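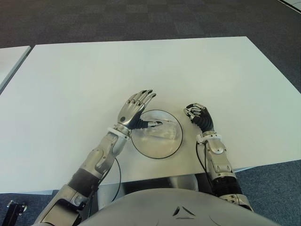 Two hands, one clear plastic cup or tub on its side, one round mat.

Everybody at Flonedik keeps asking me when the robots will do the dishes. Not yet. Not close, if you ask me.

I watched 70 clips of this sort of thing in August. Picking up, putting down, picking up again. Clear plastic is the mean one — hard to see, easy to squash. My kid does it half asleep at 7 a.m. with cereal in the other hand.

And a kitchen isn't a bare white table. Its greasy pans, a wet sponge, a fork under the bowl. The Revdale shop floor is the same story, parts bins a mess by noon.

Will it come? Sure. I'd buy one. But stop selling me the whole chore when what you have is teh first 2 seconds of it. Show me a full sink, then we can talk price.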